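4 min read

4.2 Pre-grasp selection on transparent objects

The planner receives a point cloud from the simulated wrist view and ranks 60 candidate poses per object. Transparent bodies return the background depth, so the Drono segmentation mask is used to discard those points before ranking.

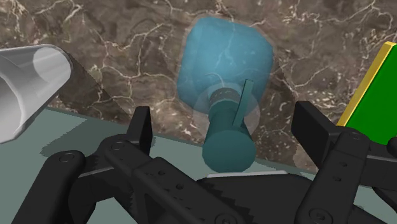

Figure 3. Simulated pre-grasp pose at a translucent blue bottle with a teal nozzle; fingertips open, no contact.

Poses with the fingers on either side of the nozzle were kept only if both fingertips cleared neighboring objects. Shadows on the marble texture were left on, as the mask degrades without them in training. Over 775 trials the filter raised the share of valid poses from 46 to 59 percent – the remaining errors came mostly from the collision check.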